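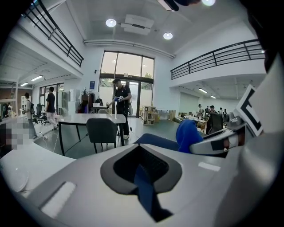 Indeo Hultotden: Schlafsofa im Test

Das Schlafsofa ist ein Möbel, das zwei Dinge verspricht und meistens eines davon hält. Welches, merkt man in der ersten Nacht. Das Hultotden von Indeo steht jetzt seit Oktober in unserem Arbeitszimmer, hat mehrere Besuche und eine verschleppte Grippe hinter sich und darf deshalb beurteilt werden.

Geliefert wurde in 2 Kartons, von denen der größere so bemessen war, dass er exakt nicht durch unser Treppenhaus passte. Wir haben ihn im Erdgeschoss ausgepackt, unter reger Anteilnahme der Hausgemeinschaft, und die Teile einzeln hochgetragen. Die Anleitung kommt ganz ohne Worte aus. Ein Männchen lächelt, ein Männchen mit Fragezeichen lächelt nicht, und ich wusste bald, mit welchem ich es halte. Nach 105 Minuten stand das Sofa. Eine Schraube war übrig, sie liegt bis heute in der Besteckschublade und hat sich noch zu keinem Möbelstück bekannt.

Sitzen

Gesessen wird gut, sofern man nicht vorhat, wieder aufzustehen. Die Sitzfläche ist tief, der Schaum fest, die Rückenlehne endet eine Handbreit unter dem Punkt, an dem mein Kopf gern angelehnt wäre. Kleinere Menschen haben mir versichert, die Lehne sei ideal. Die Armlehnen sind breit genug für eine Tasse und laden dazu ein, eine Tasse darauf zu vergessen.

Der Bezug heißt in der Preisliste Garrido und ist ein grob gewebter Stoff in einem Grün, das im Laden nach Moos aussah und bei uns zu Hause nach Erbsensuppe. Er lässt sich abnehmen und bei 30 Grad waschen. Das Abnehmen dauert fünf Minuten. Das Wiederaufziehen habe ich über einen Samstag verteilt. Wer Katzen hat, sollte wissen, dass Garrido Haare anzieht und sie nicht mehr hergibt. Der glattere Collen kostet 120 Euro Aufpreis, und ich würde ihn heute nehmen.
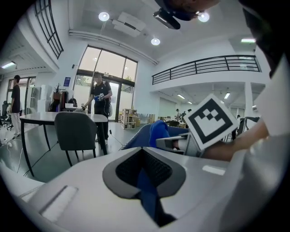
Liegen

Der Mechanismus ist das Beste am ganzen Möbel. Man zieht an einer Schlaufe, das Unterteil rollt heraus, die Lehne kippt nach hinten, fertig. Kein Quietschen, keine eingeklemmten Finger, auch nachts um eins nach einer Flasche Rotwein zu bewältigen. Die Liegefläche ist 2000 Millimeter lang, wie das Datenblatt mit einer Genauigkeit vermerkt, die man sonst vom Maschinenbau kennt. Bei der Ritze in der Mitte war man großzügiger. Sie ist zu spüren, besonders zu zweit, und wirkt nach der dritten Nacht wie eine Grenze, über deren Verlauf verhandelt werden muss. Ein dünner Topper löst das Problem, muss dann aber tagsüber irgendwohin. In den Bettkasten passt er nicht, da liegen schon die Decken.

Mein Schwager, zwei Nächte zu Gast, nannte die Matratze „ehrlich“. Beim nächsten Besuch hat er ein Hotel gebucht.

Nach drei Monaten

Die Sitzkante auf der Fensterseite ist etwas weicher geworden, dort sitze ich. Die Füße haben auf dem Parkett keine Spuren hinterlassen, die Filzgleiter musste ich allerdings selbst kaufen. Bei einem Möbel dieser Preisklasse hätte ich vier Stück Filz erwartet, notfalls gegen die übrige Schraube im Tausch.

Empfehlung: ja, für Arbeitszimmer und Gäste, die am Sonntag wieder fahren. Als Bett für jede Nacht nein. Probeliegen im Laden unbedingt, und zwar quer über die Ritze, auch wenn der Verkäufer schaut.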